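About Us | Sotano Home Robotics

G'day, and thanks for dropping by!

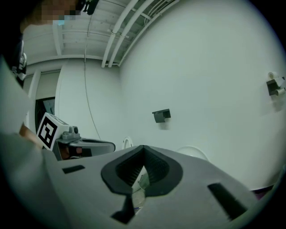 We started Sotano because I was sick of being asked at barbecues when the robot that does the washing up was coming. I never had a decent answer, so a few of us rented a place and set about finding one. Most of our days go into plain old housework done by hand, except that the hand is holding a gripper, and everything the gripper does gets recorded. The white cube with the chunky black and white marker on it gives us a handy point to track, and the jaw past it, with that dark inner surface, is the bit that has to cope with your socks and your teaspoons. It's slow going and I love it.

So can machines do the chores yet? Some of them, on a good day, in a kitchen they've met before. Our first arm, Plillico, can put cutlery away and wipe a bench (it's a bit heavy on the spray, we're working on it). Folding tea towels is getting there. Fitted sheets, no way, but I can't fold those either! Anything at the back of the fridge is still your problem.

So far we've recorded 3,566 runs of everyday jobs, and 1,085 of those are laundry. I reckon laundry is the hardest thing in the house, cloth just never sits the same way twice. When we test Plillico we give it the same job 100 times and write down every flop, including the embarrassing ones. A job has to come good in a home it hasn't seen before we'll put it on our "can do" list, and that list is still pretty short.

We also do a bit of shop-floor work. Hladun is our project for small warehouses and corner shops: restocking shelves, sorting returns, flattening boxes. Shops are kinder to robots than kitchens are, the shelves stay put and no one leaves a schoolbag in the aisle. Flindley, a hardware wholesaler down the road, has been letting us practise in their back storeroom since March, and they're very patient about the dropped screws.

We don't sell anything to households yet. If you'd like to come and have a go with a gripper, we run open afternoons with room for 30 people. No experience needed, just closed-in shoes. Drop us a line through the contact page and we'll send you the next dates.

Page updated 2022-10-21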